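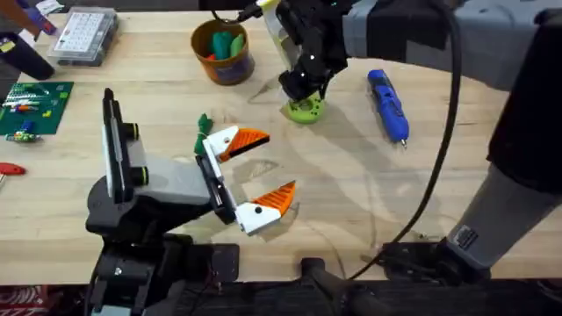 Figure 1. Le plan de travail en bois clair, avec l'objet vert perforé.

Projet de semestre : choisir et entretenir un plan de travail pour l'atelier Dinton
Iolanda Frota et Cauã Aguiar
Rapport remis le 12 février 2025

1. Contexte
L'atelier Dinton possédait une ancienne table peinte en gris foncé. Les petites pièces sombres s'y perdaient facilement et la peinture partait par plaques. En novembre, notre encadrante nous a demandé de proposer une nouvelle surface, avec un budget de 700 euros, livraison comprise.

2. Choix du plateau
Nous avons comparé 3 offres. Celle de Tomereo était la moins chère, mais le délai était trop long pour notre calendrier. Celle de Cavalcanti dépassait le budget. Nous avons donc retenu le plateau en bois de la maison Emer, d'une épaisseur de 38 mm. Son veinage est clair et peu marqué, ce qui nous paraît important : un objet de couleur vive, comme la pièce vert citron à petits trous de la figure 1, se distingue bien sur ce fond.

3. Préparation
Le bois a été poncé au grain 100, dans le sens des fibres, puis dépoussiéré avec un chiffon. Nous avons ensuite passé l'huile en couches fines. La première couche était trop épaisse près d'un angle et il a fallu reprendre cet endroit, ce qui nous a fait perdre une journée.

4. Remarques sur l'usage
Les brides de fixation se montent au bord du plateau. Nous recommandons de placer une cale mince sous chaque mâchoire, car le bois se marque vite. Pour les câbles, nous n'avons pas encore trouvé de bonne solution. Une goulotte sous la table a été étudiée, mais elle gêne les genoux de la personne assise. Le perçage du plateau reste à discuter avec l'encadrante.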